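What Is a Share, Anyway?

Have you ever wished you could own a bit of your favorite toy store or bakery? You can, and people do it every day! A tiny piece of a company is called a share, and people who buy shares are called shareholders.

Let's meet Elba Medina. She runs a game company called Fivness in the town of Divstead. Her games are a hit, and she wants to open a second workshop. That costs a lot of money! So Elba splits Fivness into 2000 equal pieces. She keeps 700 for herself and sells the others to people who like the company.

Her neighbor Anselmo Prado buys 300 shares (lucky Anselmo!). Now he owns a real part of Fivness, and he gets to vote when the shareholders make big decisions.

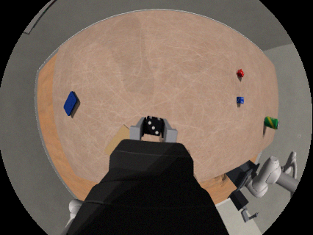
What Is a Dividend?

Say Fivness has a great year and makes more money than it spends. The extra is called profit. Elba's company might save it, or spend it on new games, or share some of it out. Money paid to shareholders is a dividend, and every share gets the same amount. The more shares you have, the more you get!

Can the Price Change?

Oh yes, all the time! If lots of people want Fivness shares, the price can climb. If the games stop selling, it can drop, and Anselmo could lose money. Grown-ups call that risk.

Try it: draw a company of your own and decide how many shares it will have.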